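Unit 4: Planning and budgeting for a data collection bench
Course notes, Skirkmont workshop series
Prepared by Kylie Rakena and Tane Pomare

What goes in the budget

Students usually start with the robot arm and stop there. For hand-held gripper work the arm can wait. The first purchase is the bench and everything that has to be on it before anyone records a demonstration.

Split your request into three headings.

Fixed items. Table, backdrop, clips, lighting, storage. Bought once, and often already in the building. Check the stores at Gilchrist before you order.

Grippers. Price them in pairs if any of your tasks need two hands. Include mounts, fasteners and printed markers in the same line, or they will turn up later as small claims that are hard to trace.

Consumables. Finger film, contact strips, cable ties, replacement task objects. This line is nearly always too small.

Worked figures

The Stitham bench was planned as follows:

Fixed items: £200
Grippers and mounts: £600
Consumables, first term: £200
Spares held back: £200

The total is £1,200. Keep the spares as a separate line - if they are folded into consumables they get spent by January.

Task objects

Choose household things that are cheap to replace, and write down colour and size when you buy them. A bucket, or a dustpan with a matching brush, costs little and gives you handles, rims and bristles to work with. 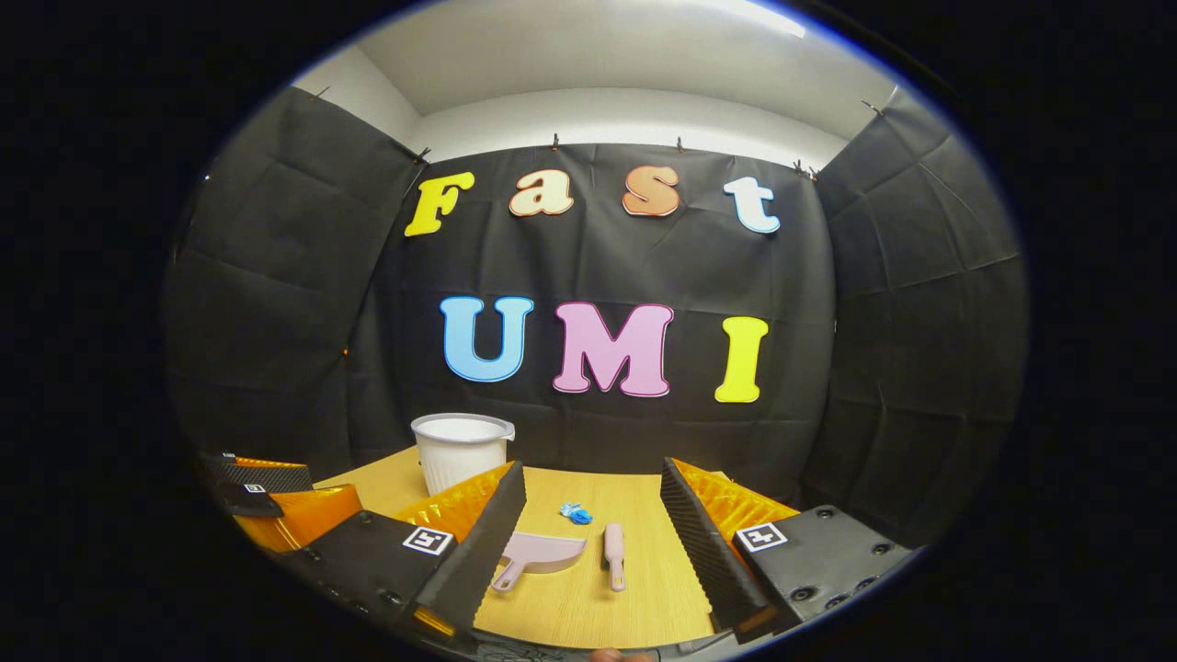 Buy two of anything you expect to use for a whole term. Shops change their ranges, and a new brush with a different handle means a note in the log and possibly a fresh set of recordings.

Ordering

Orders over £200 need a written quote. Preleo will quote for mounts by the pair but not singly, so combine requests with another group where you can.

For next session

Bring a one-page budget for your own task under the three headings, with spares shown separately. Mark any item you could borrow.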